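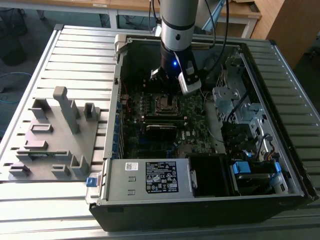 My mother's vitamin drawer has three bottles of the same thing in it and I don't know which to throw out, one reader wrote after the fall list went up, and could we please do the supplements separately next time? We could, and we have, and it grew a good deal longer than the half page we had in mind.

Supplement Cabinet Checklist
Workia Home Wellness Pages, Romadton
February 2019

Take everything out first and put it on the kitchen table -- the purse bottle, the gym bag packets and the tub on top of the fridge too. Mark each line OK, FIX or ASK. ASK means a pharmacist or your doctor, and please do call them, they get these questions all day long and won't think yours is silly.

PART A. THE BOTTLES

1. Every product is in its own original container with a label you can read.
Comment: Weekly pill boxes are fine, as long as the bottle they were filled from is still in the house. If you've poured the last of an old bottle in on top of a new one (I have done it myself, to save shelf space), mark FIX and start over.

2. Expiration or best-by date has not passed.
Comment: Some products carry no date at all. We write the month we opened them on the lid in marker. Anything opened before last April went in our "out" pile this time, and it was a bigger pile than I'd like to admit.

3. Tablets and capsules look and smell normal for that product.
Comment: Clumping, spots, stuck-together softgels or a strong rancid smell in fish oil all get a FIX. A mild fishy smell is to be expected, I'm sorry to say.

4. Lids close fully and child-resistant caps still click.
Comment: We found a Drevano magnesium bottle, the big 225-count one, with a cap that just spun around and around. Drevano sells the same tablets in a smaller size and that's what we buy now, though it does cost a little more per tablet.

PART B. WHERE THEY LIVE

5. Storage spot is cool, dry and away from the stove and sink.
Comment: The bathroom cabinet is where most of us grew up keeping them, and it's a steamy place. A bedroom closet shelf does nicely.

6. Out of sight and reach of children and pets.
Comment: Mark this one strictly, please. Iron is especially dangerous for little ones, and gummies look just like candy to a toddler. If grandchildren only come on holidays, it still counts. Keep the Poison Help number (1-800-222-1222) on the fridge.

7. Refrigerated items are truly refrigerated.
Comment: Certain probiotics and opened liquid oils. Read the label, and check that the fridge is at 40 degrees or below with a real thermometer. Our dial said "4" and we'd been trusting it for years.

PART C. ADDING IT ALL UP

8. A written list of every product and its daily amount.
Comment: Paper, a spreadsheet, the Pyo app, whatever you'll keep up. Pyo wouldn't let me enter half a tablet, so I went back to an index card and I'm quite happy with it.

9. The same nutrient is not being doubled without your meaning to.
Comment: Lay the multivitamin next to everything else and go down the two labels together. For adults, the usual upper limits are 4,000 IU a day for vitamin D, 40 milligrams for zinc and 100 milligrams for vitamin B6. Cold-season lozenges are where the zinc sneaks in. If your doctor has you on a higher dose, follow your doctor and mark OK.

10. Serving size has been read, as well as the amount.
Comment: The number on the front may be for two or three capsules together. I got this wrong on calcium for most of a winter.

11. Medicines checked against supplements.
Comment: ASK for everybody who takes a prescription. Vitamin K and blood thinners, St. John's wort and a very long list of things, calcium or iron with thyroid pills. Bring the list from line 8 along, and mention herbal teas if you drink a lot of them.

12. Anyone pregnant, nursing or having surgery soon has had their list looked over.
Comment: ASK, every time, even if line 11 was done last month.

PART D. CLEARING OUT

13. "Out" pile disposed of safely.
Comment: A pharmacy take-back box is easiest if yours accepts vitamins -- not all do, so phone ahead. Otherwise mix them with used coffee grounds or cat litter in a sealed bag and put it in the trash. Please don't flush them.

Checked by: ____________
Number marked FIX: ____
Number marked ASK: ____
Next check: April, when the protein powders and drink mixes get their own page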